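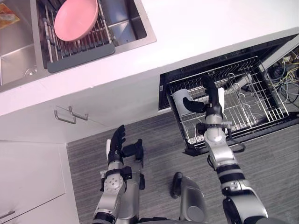 Adley Street Residents' Association
Minutes of the general meeting, May 2025
Held in the upstairs room, Zamani Hall

The meeting opened late, the chair having waited for a quorum. With 22 households present or represented by proxy, the chair ruled that there was one.

Minutes of the last meeting
Approved with one correction. The words "the association welcomed the parking plan" were changed to "the association heard the parking plan." Several members said they had welcomed nothing.

Parking permits
The secretary read out the letter from Analer, the company the city has hired to run permits on our streets. Analer proposes 158 marked spaces between the bakery and the bridge. A member from the north end asked how that number was reached, given that it includes the stretch in front of the fire hydrant and both sides of the alley, where two cars cannot pass. The letter does not say. The secretary has asked for the map twice and has been sent the same brochure twice.

The letter also states that permits will "pay for themselves in convenience." The meeting asked that the minutes record the price, 40 dollars per car per year, and that no one present could explain the phrase. A member who used to live in a permit zone said parking there was no easier after the signs went up, only the tickets were new. Another member disagreed and said her sister's block had improved a good deal. Asked whether that block was near a train station, she said it was not, and that people could go and look for themselves.

Moved and seconded: that the association takes no position until it has seen the map. Carried, with 3 against.

Noise from the Clilum building
Clilum has replied to our complaint about the roof fans. It says its own readings show the fans are within the limit at night. The readings were taken at the front door. The bedrooms that get the noise are at the back. The chair will write again asking for readings from the rear lot, after eleven at night, with a resident present. One member offered his porch.

It was suggested that we buy our own sound meter. Held over, as the cheap ones may not be accepted by the city and the good ones cost more than we have.

Street trees
The city has again promised to replace the dead maples in September. The meeting noted that it made this promise last year in the same words. No action.

Other business
A member asked if the newsletter could go back to paper. The secretary said yes, if someone else folds it. Left open.

Next meeting to be set once Analer sends the map, or in September if it has not.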